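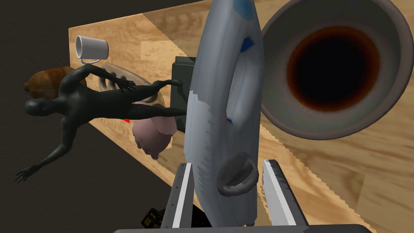

Attachment 1. Wrist view, Wistholm cell (simulated), blue-gray item between the fingers.

Ticket 883: Jagged shadows and overlapping objects in wrist view, Wistholm cell
Opened: May 15, 2019
Component: Pan simulator, wrist camera and scene loader
Site: Gundstead
Priority: Normal
Status: Resolved, one item moved to a new ticket

Problem as reported

The wrist camera view from the Wistholm cell has stair-stepped lines across the tabletop. They run diagonally over the wood and are easy to see at normal size. In Attachment 1 there is one running diagonally across the table and out to the frame edge at the lower right. The gripper fingers come out clean in the same render, so the camera is not dropping resolution across the whole view.

Second complaint in the same report: objects end up on top of each other or partly off the table. In Attachment 1 the mug is on its side, the loaf hangs partly past the table edge, and the dark mannequin figure lies with its head on the loaf and its legs over other things. The grasp planner needs a layout it can work with. Several runs were stopped by the planner with "target in contact with more than one body."

Setup

Simulated cell, single arm, two-finger parallel gripper with the Hunda finger set. Camera fixed to the wrist, looking out past the fingers. One main light over the table. Objects are taken from the shared object list and released above the tabletop, and the arm stays at its park position until the scene has settled. Nothing on the physical cell is affected and it can stay in use.

Checks made

1. Restarted Pan and reloaded the cell file. No change.

2. Loaded the cell with the tabletop only, no objects. The wood comes out even, no stepped lines. This rules out the tabletop texture file, which was the first guess because the lines look like a bad join between two sets of planks.

3. Added one box at mid-table. A stepped line showed up next to it and moved when the box was moved. The line is the edge of a shadow.

4. Switched shadows off in the render settings. All the lines went away. Switched them back on before going further, as the grasp network is trained with shadows on.

5. Checked the shadow map size. The cell file asks for 4096. The log shows Pan falling back to 512 at load with a warning, "shadow map request ignored, extents too large." The warning is at line 1,177 of the startup log and is easy to miss among the mesh messages.

6. Checked the light extents. They had been set to cover the whole room, floor included. At 512 spread over that area, each shadow cell covers a good-sized patch of wood, and at wrist camera distance it shows up as steps.

7. Pulled a second wrist view with the fault present. The edges of the shadow under the toy airplane are stepped all the way across the table, with small specks of light wood inside it near the lower center. There is also an object with a yellow-outlined pattern in the bottom left corner, beyond the table. Same object list, so the settling problem was checked next.
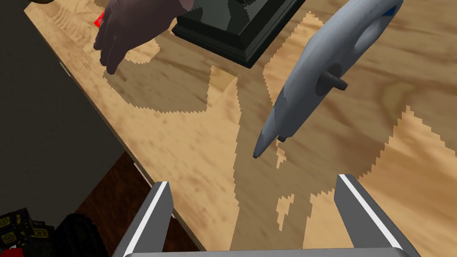
8. Went through the scene loader settings. Release height was 0.40 m and all objects were released in one step. With a list this long, they hit each other on the way down and some roll or slide off. The loader had no rule for throwing out a scene where that happens.

9. Checked the settle test. The loader was calling the scene settled after a fixed 300 steps. The contact log shows movement going on well past that in most scenes. The slowest one in the test batch came to rest at step 1,738.

10. Checked collision meshes for the large items. The bowl and the mannequin were using a single convex hull each. For the bowl this fills in the inside, so anything dropped into it sits across the top. For the mannequin it fills in the space between the arms and the body and pushes nearby objects away.

Cause

There are 2 separate faults. The shadow edges come from the light extents being too large, which made Pan fall back to a small shadow map. The pile-ups come from the loader releasing everything together from too high, with a settle test that ended too early.

Changes made

Light extents cut down to the table plus a 0.2 m margin on each side. Pan now accepts the 4096 map and the warning is gone from the startup log.

Release height lowered to 0.12 m. Objects are now released one at a time, largest first, each one waiting for the one before it.

Settle test changed from a fixed count to a speed limit on every body, held for 50 steps in a row. Upper limit set at 2,500 steps, after which the scene is thrown out and drawn again.

Loader now rejects any scene with a body whose center is outside the tabletop.

Bowl mesh split into convex parts. Mannequin not done yet, see below.

Result

Test batch run again with the same seeds. No stepped shadow edges at normal size. They can still be found by zooming in on the wood right beside a finger, and that is good enough for the grasp network. Load time is longer, mostly from the one-at-a-time release. Planner stops for multiple contact are down but not gone, and the ones left all involve the mannequin.

Still open

Mannequin collision mesh needs splitting by limb. Moved to its own ticket. Until it is done, leave the mannequin out of the object list for grasp runs. It can stay in for camera tests.

Note for anyone copying the Wistholm cell file: files saved before this change still carry the old light extents. Check the startup log for the shadow map warning after the first load. A fresh copy of the file is in the Gundstead shared folder, and the November version there should not be used.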